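2/16/26

Sorting the odds and ends, round two

I am so happy with how the workshop corner is coming along! If you read the post from May you know what it was like before: 25 little jars, half of them with lids from some other jar, and a drawer I had to open with a butter knife. The jars are gone now (my neighbor on Hatcombe Road took the lot for buttons) and everything small is going into one big gray metal bin first, then out again to wherever it belongs.

I love a big bin. You can see what you have! The sloped sides mean nothing hides in a corner, and dust wipes right off with an old T-shirt. I clamp the rim down with my IRWIN quick-grip, cardboard underneath so the table doesn't get scratched, and then I can rummage as hard as I like.

The rule I set myself was five things a night, and I've mostly stuck to it. Scrubbers go under the sink. Toys go back in the toy crate, even the tiny ones, even the ones with a wheel that sticks. Sanding pads get their own tin, which used to hold Nelard ginger cookies and still smells wonderful.

Next up is the Stikska shelf, which has been leaning in the hallway in its box for ages. I measured the wall twice and it comes to 57 inches, so it should fit with a bit of room for the broom. I can't wait to get it up!
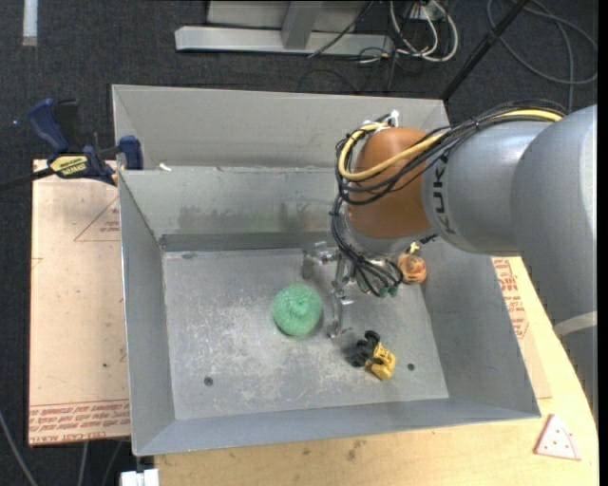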